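Chapter 6
Choosing a Hand-Held Gripper Kit

In Chapter 5 we looked at how a robot arm can learn a household task from recordings of a person doing it. The person needs a tool that grips much as the robot will, and several firms now sell or rent one as a kit. This chapter takes a single kit, the Kekley, and works through the questions a buyer should ask.

The Kekley is sold by Birnelberg in two forms. The single set costs 480 euros. The rental service lends the same set by the month and includes checking of the recordings. Jasmina Vasić and Tài Đoàn tried both in February, mostly on clothes, and their notes are used throughout the chapter.

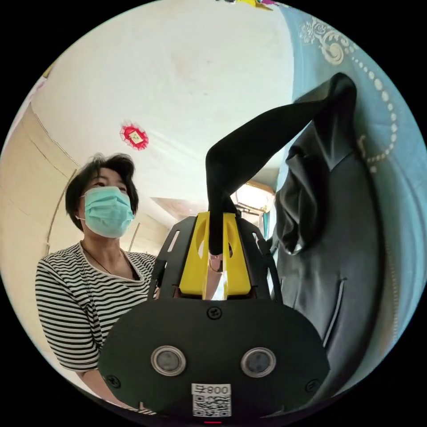
Figure 6.1 A hand-held gripper with yellow fingers holding the end of a black garment, beside a hanging jacket.

Clothes are a hard test for any gripper. Cloth bends, folds over itself and hides its own edges, so the fingers must close on a thin layer without taking hold of the one behind it. Vasić and Đoàn made 473 recordings and kept 461 of them. Most of the rejected ones came from the first morning.

Section 6.1 deals with the fingers and how they wear. Section 6.2 covers battery life and storage, and Section 6.3 compares the cost of buying with that of renting for a project of 4000 recordings.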